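Last updated in February, after I moved from the old flat in Patville to the new one.

# How to make a home inventory for your contents insurance

When I first bought contents insurance I wrote one number on the form and did not think about it more. Then a pipe broke in the flat over mine, and the insurer asked me for a list of what I had lost, with the age and price of every thing. I needed many evenings to remember it. So now I keep an inventory, and I want to explain how I do it. You need a spreadsheet, a phone and one free weekend.

## Step 1: Make the sheet

Open a new spreadsheet and make these columns:

| Room | Item | Make and model | Bought (year) | Price paid | Receipt? | Photo no. |
|---|---|---|---|---|---|---|

Please do not add more columns at the start. My first sheet had fifteen columns, and I stopped filling it after the kitchen.

If you prefer paper, the Dalisay hardback notebooks are good for this, but then you must keep a copy outside the home.

## Step 2: Go room by room

Start at the front door and go always in the same direction, along the left wall. Finish one room before you go to the next. Open every drawer and every cupboard. The loft, the shed and the bicycle store also belong to the inventory, although some policies have a separate limit for them.

Cheap things can go together in one line. I write "bed linen, all" or "pans and baking tins" and I put one price for the group. Things which cost more than 100 pounds or so have their own line. My finished sheet has 108 lines, and this is for a flat with 3 rooms.

## Step 3: Take the photos

Take first one wide photo from the door of each room, then closer ones. For small items it is quicker to put a group of them together on a table and photograph them at once. A plain dark cloth behind them helps, and daylight from the side is better than flash. 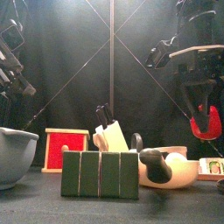
For electrical goods, take a second photo of the label with the serial number. It is usually on the back or under the bottom. Jewellery and watches should be photographed one by one, next to a ruler.

Give every photo a number and write this number in the last column. I use the room first, so "kitchen-04" or "hall-02". Do it the same evening. If you leave it for a week you will not remember which cable was for what.

## Step 4: Find the prices

Search your email for the words "order", "invoice" and "receipt". I found more than half of my prices in this way. For the rest, look at what a similar new item costs today and write an "E" after the number, so you know later it is an estimate.

Check also in your policy if it pays "new for old" or if it takes away money for age. My Warnlow policy is new for old, except for clothes and bed linen. I had a mattress for 403 pounds and I did not know in which group it belongs, so I telephoned and asked. They said furniture. I wrote this in the sheet, with the month of the call.

## Step 5: Add it up

Make a total for each room and then one for the whole home. Compare it with the sum insured on your policy. In my case the real total was higher by over 2033 pounds, and I had to change the policy. If your sum is too low, the insurer may pay only a part of the claim, even for a small damage.

## Step 6: Keep it safe

A list on a laptop is not useful if the laptop is stolen. Keep one copy online and one on a memory stick in another place. Mine is in a drawer at my work in Grorgate. Put a password on the file.

## Keeping it up to date

- When you buy something expensive, add it before you throw away the box.
- When you sell or give away something, delete the line.
- Once a year, before the renewal, walk through the rooms again with the sheet in your hand.

The yearly walk takes me one hour, sometimes less.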